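Everyone wants to sell you a sorting kit now. Tilance quoted our shop 3437 for the two-arm bench package, trays and setup in, and I've been going back and forth on it all month. Kobina Odoi reckons buy it. I'm not there yet.

Small parts, fine. Wire is the hard bit - floppy, tangled, never the same colour or shape twice. The brochure skips that. 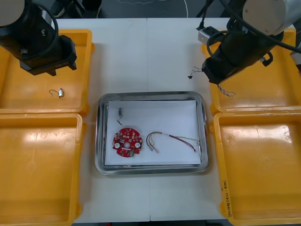 GERIER, June - Two grippers, a red circuit board, a bundle of thin wires on white paper in a steel tray. One arm has a frayed bit of wire near its tip, the other has nothing. That's the job, and it's teh job I'd be paying for.

Then support. 304 a year, 8 hours of phone help. Eight! Gimar wants 1120 and labour is extra. Neither one's a bargain. Rent first, I say. Tilance should offer it and dont.

Contact Akolgo | © Akolgo | Back to top
We use cookies. Accept / Manage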